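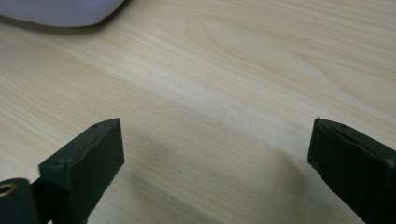 Ticket: Greiferöffnung driftet zwischen linker und rechter Hand
Projekt: Stallisow, Teilaufgabe Reißverschluss-Etui
Angelegt von: Lenka Charvát
Status: in Arbeit

Hallo zusammen,

ich mache hierfür jetzt doch ein eigenes Ticket auf, im Sammelthread geht das sonst unter. Kurz zum Stand: Wir haben für die Etui-Aufgabe 229 Demonstrationen mit den Handgreifern im Datensatz, und die Policy, die wir darauf trainiert haben, greift mit rechts ganz ordentlich zu. Mit links macht sie die Finger zu früh zu. Nicht jedes Mal, aber oft genug, dass es nervt – und immer kurz bevor der Rand vom Etui wirklich zwischen den Fingern wäre.

Mein erster Verdacht war natürlich das Training. Also nochmal mit anderem Seed, nochmal mit längerem Aktionshorizont (8 Schritte mehr), gleiches Bild. Danach habe ich mir die Rohdaten angeschaut, und da wurde es dann interessant! Die geloggte Öffnungsweite vom linken Greifer ist im voll geöffneten Zustand kleiner als beim rechten, obwohl beide mechanisch am Anschlag stehen. Die Differenz wächst über die Sitzung: am Anfang kaum der Rede wert, nach 27 Aufnahmen schon 5 Millimeter.

Was ich bisher probiert habe:

Nullpunkt links neu gesetzt. Hilft genau bis zur nächsten längeren Pause, dann ist der Versatz wieder da.

Kabel getauscht (links gegen rechts). Der Fehler bleibt beim linken Greifer, am Kabel liegt es also wohl nicht.

Zeitstempel verglichen. Kamera und Greiferwert laufen sauber zusammen, den Verdacht hatte Hamdan ja geäußert. Ist es nicht, sorry :)

Finger von Hand auf und zu, ohne Objekt, über der freien Tischfläche. Das Bild ganz oben ist mit offenem Greifer und freiem Spalt, so einen Blick nehme ich jetzt immer als Referenz für die Öffnung. Wenn man die Weite aus dem Kamerabild schätzt und neben den Logwert legt, sieht man die Drift richtig schön als schiefe Gerade.

Die Schätzung aus dem Bild ist übrigens stabiler, als ich gedacht hätte. Die Finger sind dunkel, die Tischplatte ist hell, da findet die Segmentierung die Kanten fast immer. Ein bisschen Ärger macht der weiche Schatten zwischen den Fingern, den musste ich mit einem strengeren Schwellwert rausnehmen. Das Skript liegt im Tikeo-Ordner unter »oeffnung_aus_bild«, schaut gern mal drüber, es ist noch ziemlich zusammengeschraubt.

Für die Gegenprobe habe ich dann Stellen aus der Kopfkamera gesucht, an denen die linken Fingerspitzen das offene Etui berühren. Dort sollte der Logwert eindeutig zum Bild passen, tut er aber links eben nicht. Rechts ist alles brav.

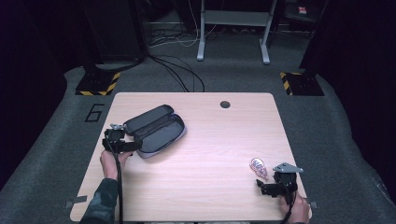
Nächste Schritte

1. Referenzblick vor und nach jedem Block aufnehmen, beide Greifer, Finger ganz offen. Bitte wirklich beide, sonst fehlt mir der Vergleich!

2. Alte Aufnahmen nachkorrigieren. Mein Plan ist, pro Sitzung eine lineare Korrektur aus den Bildwerten zu rechnen und nur den linken Kanal zu überschreiben (Rohwerte bleiben natürlich liegen). Die Sitzungen aus dem Juli haben keinen Referenzblick, da muss ich mir noch was überlegen – vielleicht reichen die Momente, in denen der Greifer sowieso ganz aufgeht.

3. Neu trainieren mit korrigierten Werten, sonst alles identisch lassen. Also gleicher Seed, gleicher Horizont wie beim ersten Lauf, sonst wissen wir hinterher wieder nicht, woran es lag.

4. Den linken Geber aufmachen. Traue ich mir zu, aber lieber erst, wenn der Block mit dem Etui durch ist. Wer den passenden Schraubendreher hat, bitte melden, meiner liegt noch in Lesthorpe.

Nachtrag, 2026-09-19: Korrektur läuft über die ersten Sitzungen, die Kurven von links und rechts liegen jetzt im offenen Zustand übereinander. Ob die Policy damit später zumacht, kann ich noch nicht sagen, das Training ist erst gestartet. Ticket bleibt offen, ich hänge die Auswertung hier an, sobald sie da ist.

Lenka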